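Open Bin and Colored Block Set
Tevititz Equipment Collection — Bench and Floor Items

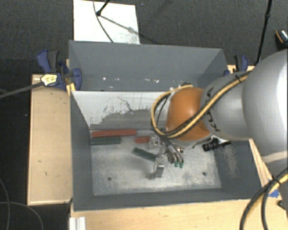 The open bin with four colored blocks. Wear to the metal floor of the main compartment is normal for this item.

Overview

The Open Bin and Colored Block Set is available to departments, teaching staff and registered project groups. It consists of an open gray bin and a boxed set of colored blocks, which are issued and returned together. The set is used for sorting, counting, picking and placing exercises, and for any bench activity in which small parts have to be kept within a fixed area.

The bin was supplied by Vindik and has been part of the Collection for a number of years. It is a working item and shows it. Borrowers who need a bin in presentation condition, for instance for an open day or a printed brochure, should ask the desk about the display stock held at Drasness.

The bin

The bin is built from gray-painted panels and is open at the top. The main compartment has a metal floor. The left side wall slopes inward to meet the floor. The front wall is low and narrow along the length of the compartment.

There are round holes in the floor. They are part of the bin as supplied and should be left open. Please do not tape over them, plug them or fix anything through them. If an activity involves parts small enough to fall through, place a tray or a cut sheet of card on the floor first and remove it before return.

The painted surfaces are scuffed in places, and the right wall has a brownish worn patch. The floor has cloudy marks and smudges. These are recorded on the condition sheet and borrowers will not be charged for them. The bin is not to be repainted, sanded or polished by borrowers. Requests for refinishing are considered once a year, in April.

The blocks

A full set contains 64 blocks in several colors and lengths. Short and long blocks of the same color are counted together when the set is checked in. The set comes in a lidded box with a card listing the number of blocks in each color.

For most exercises it is best to begin with very few blocks in the bin. Four is enough for an introduction. With a larger number the blocks tend to gather along the foot of the sloping wall, and groups new to the work can find them hard to pick up one at a time. Groups that want a fixed starting layout may mark positions on a sheet of card laid over the floor. Adhesive dots and marker pens are not to be used on the metal or on the blocks themselves.

Blocks from other sets should not be mixed in. The Drasness set looks similar but its sizes differ slightly, and mixed sets have caused a good deal of recounting at the desk.

What is issued

One open bin, gray
One box of colored blocks, 64 pieces, with count card
One condition sheet, to be signed on collection and again on return
One soft brush for clearing the floor of the bin

Trays, card and replacement count cards are available on request. Tables and stands are not part of the set and must be booked separately.

Placement

The bin should stand on a level surface that supports the whole of its base. It must not overhang the edge of a table. Allow clear space at the front so that users can reach the compartment over the low wall without leaning on it.

Good overhead light is recommended. The metal floor reflects strong light and a lamp placed low at one side can make darker blocks difficult to tell apart. Where only a side lamp is available, a sheet of plain matte card on the floor of the bin is usually sufficient.

The bin is to be lifted by two people, one at each end, with the compartment cleared. Do not lift it by the front wall. Do not slide it across a painted or varnished surface.

Care and cleaning

Brush out the compartment at the end of each session. Wipe the metal floor and the painted panels with a damp cloth and dry them at once. Household detergent, well diluted, may be used on marks that do not lift with water. Solvents, scouring pads and abrasive creams damage the paint and are not permitted.

Blocks should be wiped individually. They are not to be soaked or put through a dishwasher. Any block that is chipped, split or has a rough edge should be taken out of use and returned in the envelope inside the lid of the box — please do not throw it away, as the count is made on pieces returned and damaged pieces are included in it.

Loan terms

The standard loan period is 13 days. One renewal is allowed if no other group is waiting. Requests should reach the desk at least four working days before the set is needed. Longer loans for taught courses are arranged through the course office and are confirmed in writing.

Collection and return are at the Ní Mhurchú Building, Room 44, during desk hours. The set is checked in the presence of the borrower. This takes around 13 minutes when the blocks have been sorted by color beforehand, and considerably longer when they have not.

Missing blocks are charged at the current replacement rate, which is posted at the desk. No charge is made for a single missing block in any one loan. Damage to the bin beyond what is noted on the condition sheet is assessed by the Collection and reported to the borrowing department.

The set may not be passed from one group to another without being checked in, even where both groups belong to the same department.

Suitability

The set is suitable for adults and for supervised school groups. The short blocks are not suitable for very young children. The edges of the bin are firm and users should be reminded to keep their hands clear of the rim when it is being moved. The set is intended for indoor use. It should not be left in an unheated store or on a loading dock overnight.

Related items

Display bin, Drasness stock
Colored block set, Drasness sizes, issued without bin
Shallow trays, gray, in two widths
Matte card sheets for bin floors

Page last revised 29 November 2018. Earlier printed versions of this page give a different room for collection and should be discarded.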